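The education office at Briltthorpe opens at 10 in the morning, and the counselor who runs it had already poured two coffees by the time I sat down. She has spent most of her career helping service members finish their degrees, and she talks about it the way other people talk about their grandchildren.
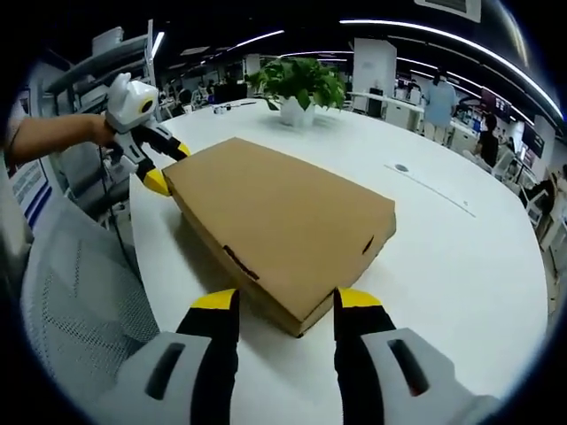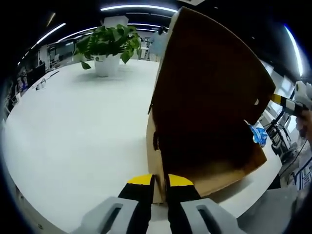
"People think the hard part is the math class," she told me, laughing. "The hard part is the mail!" When she worked with soldiers posted to Toltitz, textbooks were forever arriving after the midterm, and she still has a soft spot for a plain brown cardboard box on a white table, because for years that meant somebody's semester could finally begin. One May, she remembers, 893 students were enrolled through her office, and about 100 of them were waiting on books in the same week.

These days most of the reading is online, and she is glad of it — mostly. "I had a mechanic who wrote his history papers in pencil between night shifts," she said. "Lovely papers. I'd scan them for him and we'd cross our fingers."

I asked what she would say to someone who is still on the fence. "Come in and take one class," she said. "Just the one, and bring your old transcripts, even the embarrassing ones."

Related
Spouse tuition help: what has changed
Irkodmont graduates walk in hangar ceremony
Siregar library extends evening hours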